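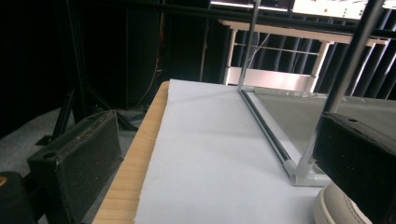
Put something under it first

Most cheap flat-pack shelving is put together straight on the floor. I think this is a mistake, and I think the people who write the instruction sheets should say so.

I mean the sort made of thin metal rods and plastic corner pieces. A rod goes into a socket, the socket takes two or three more rods, and after a while you have a box with no sides. My cousin Bożena Tokarz has put up more of these than anyone I know, in rented rooms mainly, and she never starts without laying down a piece of foam board or a sheet of paper. I used to think it was fussy. I had a wardrobe frame from Sotonlow that I built on bare floorboards in January, and I spent an evening turning it round by its feet. There are still marks in the boards.

Foam board is the better of the two for the early stages. It gives a little under a connector when you push down on the rod, and it doesn't matter if it gets dented. It needn't be a clean piece either. One with a rough edge, cut by hand from something larger, does the job. If the frame has any clear plastic panels, they can rest on it as well.

The usual objection is that all this takes time. It takes as long as finding the board. Roman Wróbel, who lives below me and repairs chairs, says that a floor is only a floor and people should stop worrying about it. He owns his. I have a deposit to think of, and so do most people who buy furniture that comes apart.

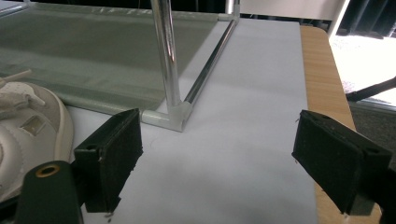 Paper on the table

Smaller units are better built on a table, and for those I would use paper. A large white sheet, flat, covering most of the top. White plastic corners are harder to spot against it, I admit, but chrome poles and dark rods show up well, and so does any grit that falls out of the ends.

Paper also slides. On a wooden table you can pull the whole sheet towards you and bring the far side of the frame round without lifting it. This matters more than it sounds with fabric shelves, where a half-fitted rail comes out of its corner as soon as you pick anything up.

My complaint is with the makers. The leaflet that came with my last set ran to 80 drawings and had no word about what to build it on. The box was packed with enough card to cover a desk. One line telling people to open the box out flat and work on that would have been enough. I would happily give up the page of warnings in exchange for it.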